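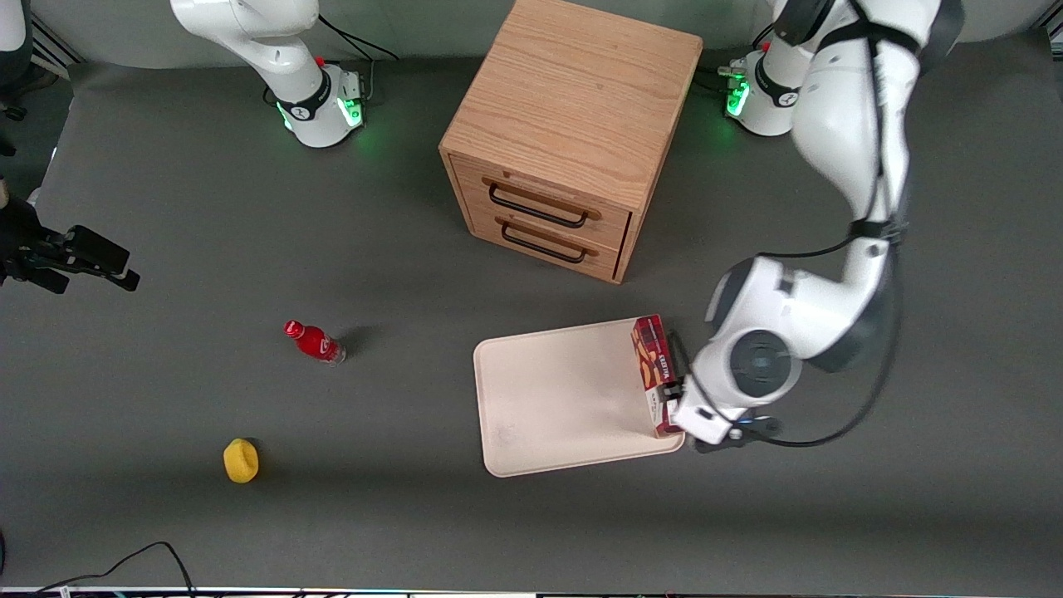

Kouris is done programming its packing-bench robots line by line. As of this month the shop teaches them by remote control instead — a person drives, the arms follow, the whole run gets saved. Do that enough times and the robot is supposed to manage alone.

First public session was Wednesday, 6 p.m., back room of the Zuvetti building. Standing room only by the time the second demo started. Coffee ran out early.

Sofia Sarantis did most of the driving. She sits off to the side with a pair of small hand-held arms, same joints as the big ones, and whatever her hands do the white arms on the table do a beat later. Two arms, one person. The job being taught at the moment is plain household stuff: pick up a snack box, a bottle, a sponge, move it where it's been asked for, open a drawer, close it again. No cages, no conveyor.

"You stop thinking about the controls after a day or so," Sarantis said. "Then you start thinking about your own wrist. I never knew I turned mine so much."

The numbers so far. 194 runs recorded since the start of October, 17 of them thrown out. Mostly for hesitating, Sarantis said — if the driver stops to think in the middle of a reach, the robot learns to stop there too. Dropped items are kept if the driver picks the thing up again cleanly. Those are useful apparently.

Fotis Koutsoukos, who runs the bench, wants 100 good runs per object before anything gets trained for real. The snack box is furthest along at 79. The sponge is behind and he is not worried about it. The bottle he is worried about. It rolls.

The older way hasn't gone away completely. For short moves the crew still takes hold of an arm and pushes it through the motion by hand, with the motors slack. Quicker to set up, no second rig needed. Trouble is the persons own arms end up in the camera view, and it's awkward with two robot arms going at once. Koutsoukos figures one job in five will stay hand-guided.

Members of the public got a turn after the demos. Five minutes each, longer if the line was short, which it wasn't. Rafail Katsaros, a retired bus driver from two streets over, got the drawer open on his third try and then couldn't work out how to let go of the handle. "It's like wearing somebody else's gloves," he said. He got back in line.

Visitor runs were not saved. Koutsoukos said mixed driving styles make a mess of the data when there's this little of it, maybe later in the year.

Not everyone was sold. Aliki Kalogeropoulos packs orders at Premia and came straight from her shift. She asked how long one run takes (under a minute for the box, nearer two with a drawer) and how long she'd take. Seconds. "So who is it for?" Koutsoukos said the slow part is the teaching and the speed comes afterwards. Kalogeropoulos said she'd come back when it did.

She also asked who gets paid for the teaching. Drivers at Kouris are on an hourly rate, same as the bench staff, no bonus per run. That was a deliberate choice acording to Koutsoukos — pay by the run and people rush, and the rushing gets learned as well.

The recording software is called Grinoter and was written in-house. It crashed once during the evening, between demos, and was back up in a few minutes. No plans to sell it.

Next up: folding a cloth, which takes both arms together, and handing an object from one arm to the other. Sarantis has started practicing the handover with the recorder switched off. Her success rate there she wouldn't give.

Kouris is looking for two more part-time drivers. No experience needed, evening shifts, steady hands a plus. Ask at the front desk of the Zuvetti building after 4 p.m. A second open session is planned but the date isn't set.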